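Every July the sleep-coaching firm Holloway puts up its prices, and every July its waiting list gets longer. A course of nine sessions now costs £2,000. I went to Wirnholm to find out what people get for it.

Yara Saliba, who runs the courses, talked for 45 minutes about "rest debt" – a phrase she could not define when I asked.

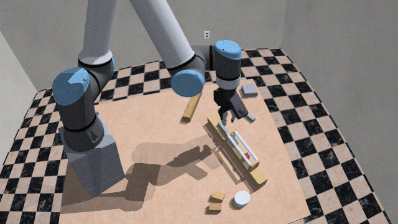
Does coaching help people sleep?

The firm's own evidence is a survey of 17 clients, all of whom had paid in full. I would not buy a mattress on that.

Clyde Thibodeaux finished the course in spring. He goes to bed earlier and has given up late coffee, advice his doctor had offered free of charge.
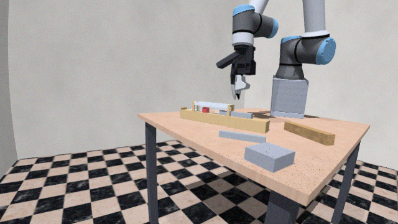 A pedestal-mounted arm beside the rear edge of a wood-topped table.

Saliba says the value lies in being held to a plan. Perhaps. Thibodeaux has signed up again.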